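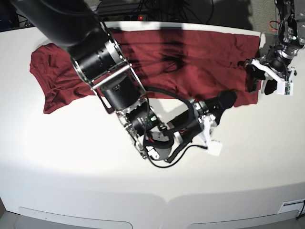 It was high time the women's team got to play under the lights at the main ground, one season ticket holder wrote to the club last spring, and plenty of other fans have told us the same thing since.

They're getting their wish. Brutis women will play every home league match of the coming season at Serusano Park, starting with the opener in September!

SERUSANO PARK TO HOST ALL BRUTIS WOMEN'S HOME GAMES

Brutis Soccer Club is thrilled to announce that its women's first team is moving across town for good. The team has played at the Brorkance training ground since it was formed, apart from a single match at Serusano Park in March. That afternoon drew 3,425 people, the biggest crowd the women's side has ever had at home, and they saw a cracking game too, with Brutis coming from a goal down to win 3-2 in stoppage time.

The old pitch at Brorkance has served the team well. It has one small covered stand, though, and on a busy day people were standing on the grass bank behind the far goal with umbrellas up. Parking was a headache and kickoffs had to be early in winter, as there are no match-grade lights. At Serusano Park the team will have full use of the home locker room, the gym under the north stand and the physical therapy rooms on both match days and the day before.
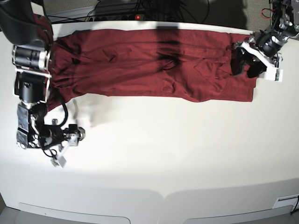 The move also means evening soccer. Five of the home games will kick off at 7:30 p.m., and we can't wait to hear what the place sounds like after dark. The rest will start at 2 p.m. The full schedule will be on the club website as soon as the league confirms it, and any game that clashes with a men's fixture will be moved within the same weekend, never back to Brorkance.

Season tickets are already selling faster than we dared hope. Holders from last year had first pick during May, and 98 percent of them have renewed, which is a wonderful show of faith from people who sat through some very wet Februarys with us. Together with new buyers that brings the total to 1,047 so far. General sale opens in July at 10 a.m. on the website and at the ticket window on the east side of the ground. Seats in the family section go on sale at the same time, and under-12s get in free with a paying adult.

Ruiz-Ortega, a partner of the women's team for the past two seasons, is staying on and will pay for a free shuttle bus from the train station before and after every game. Buses start running ninety minutes before kickoff and keep going for an hour after the final whistle. There is no need to book.

The under-18 girls will take over the Brorkance pitch, so there will still be Brutis soccer there through the winter, and entry to those games stays free. The snack hut will be open as well, with the same menu as before.

Preseason training starts in July. Fans are invited to an open session at Serusano Park in August, with time afterward for autographs on the touchline. Gates open at 5 p.m.
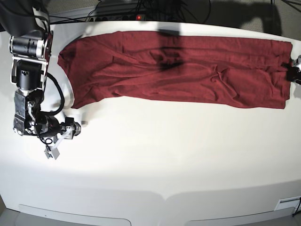
Dark red fabric on a white table. Photo: Brutis Soccer Club

Reporters who would like to attend the open session should contact the Brutis press office by the end of July. Passes can be picked up at the main entrance to Serusano Park.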